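Mistevau Control Suite: Set-Up Guide
Section 7. Hinged Doors: Perception, Planning and Grip

Before you start

This section covers the software side of teaching a two-armed robot to open, hold and close a hinged door. It assumes you have finished Section 5 (Arm Calibration) and Section 6 (Head Camera), and that both ended with a green status line. If one of them ended with an amber status line and you decided that amber was close enough, go back. Doors are where amber comes to collect.

You will need:

Mistevau Control Suite with the Praltlow planner turned on
The Clustton perception package
A working stop button, within reach of a person who is awake
A door

Refrigerator doors are a good first choice. They swing one way, they have a clear edge to grab, and they push back just enough to teach you something. Wardrobe doors come later. Glass doors have their own section, and it is longer than this one.

CAUTION: Keep people and pets out of the swing area while the planner is running. The planner avoids what is in its map. It does not avoid what walked in after the map was made.

7.1 Build the door model

1. Open the Scene tab and choose New Articulated Object. Pick Hinged, Vertical Axis. The menu also offers Sliding, Folding and Other. Other does nothing at present.

2. Park both arms in the Rest pose and press Capture. The head camera takes a depth scan and Clustton marks anything it thinks is a flat panel. It is generous with this. Expect it to mark walls, cabinet fronts and, on a shiny floor, the reflection of the door you wanted.

3. Click the real door and press Keep. Click each of the others and press Discard.

4. Drag the blue line onto the hinge and the orange line onto the free edge. If you swap them, the planner will try to open the door from the hinge side, with great patience and no result.

5. Type in the door width in millimeters. The default is 660. Measure your own door, please. A wrong width puts the whole arc in the wrong place, and the arm will follow the wrong arc faithfully.

6. Save the model under a name you will recognize in February. The list on our test machine has entries named "door," "door2" and "door2_real," and we no longer know which one is real either.

Note: Polished stone and glossy tile return poor depth readings. If the floor in the point cloud looks like a lake with holes in it, turn on Floor Plane Fit in the Clustton panel. This replaces what the camera saw with a flat sheet. It is a lie, but a useful one.

7.2 Set the grip

7. In the Grip tab, choose Edge Clamp. The fingers close on the vertical edge of the door from both sides. Handle Pull is also in the list and is fine for doors that have a handle the fingers can get behind.

8. Set Clamp Effort to 200. The units are the controller's own and match nothing else in the known world. Go up in small steps if the fingers slip. Stop if the liner starts to bend.

9. Choose which arm holds the door under Lead Arm. The other becomes the Free Arm and will wait at its ready pose until you give it something to do.

10. Press Grip Test with the door already partly open. The lead arm moves to the edge, closes its fingers and stops there. Do not ask for any motion yet. Look at the wrist angle, the fingers and the run of the cables, and compare them with what the viewer shows.

With the left arm as Lead Arm, the black fingers clamp the vertical edge of the door, and the cables loop up over the wrist and hang back down along the arm. The right arm stays off to its own side with its gripper up. Cable loops like these are missing from the planner's collision model unless you add them, so the planner believes your robot is a much tidier machine than it is. 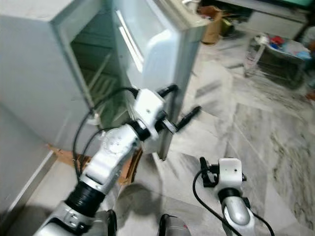 11. Add the cables. Open Body, then Soft Parts, and press Add Loop for each cable that stands away from the arm. Drag the loop until it covers the cable at its widest. Be generous. A planner that takes the long way around is slow, and a planner that hooks its own cable on a door corner is slow and also expensive.

12. Press Grip Test again. If the planner now reports No Path, your loops are touching the door. Trim them until the path comes back, or move the cables on the robot itself. We recommend the second, having tried the first.

7.3 Plan and run the swing

13. In the Planner tab, choose Follow Arc. Leave Straight Line alone. Hinged doors do not travel in straight lines, and the ones that have tried did so only once.

14. Set Compliance to Soft. This lets the wrist give a little when the real hinge disagrees with the model. It always disagrees a little.

15. Press Preview. A ghost arm runs through the whole move in the viewer. Watch the elbow as well as the hand. Everyone watches the hand.

16. Set Speed to the lowest value and press Run. Keep one hand near the stop button and the other away from the door.

17. When the move ends, read the Arc Error line. Green means the model and the door agree. Amber means the hinge line is off, so go back to step 4. Red means the suite stopped the arm for you, and you may thank it in whatever way feels right.

CAUTION: Do not press Release while the door is under spring load or standing on a slope. The suite opens the fingers when told to. It has no opinion on what the door does next.

7.4 Loose things on the floor

Cardboard, mats and bags near the base of the door can confuse the scan. Clustton tends to see a flat sheet as part of the floor and a torn edge as a small wall. If the planner refuses a swing that clearly has room, open the Obstacles list, find the small wall and set it to Ignore. Then look at the real thing and make sure the door will clear it. Ignore applies only to the software.

7.5 Messages you may see

E-368: Door edge lost. The camera can no longer find the free edge, most often because the lead arm is in front of it. Tilt the head camera and press Resume.

E-756: Arms disagree. Both arms have been given the same door. Set one of them to Free Arm. They will not sort it out between themselves.

W-12: Model is old. The scan was made before the last calibration. You can dismiss this warning. It will be back.

"Hao says wait": The Hao timing service has not finished syncing the arm clocks. Wait. The wording was meant to be a placeholder and several customers asked us to keep it.

7.6 Saving your work

18. Press Save Task. The door model, grip, cable loops and planner settings go into one file. The speed setting does not, and returns to the lowest value each time you load the task.

19. Copy the file somewhere other than the robot.

Section revised 10/28/21. Continue to Section 8, Drawers.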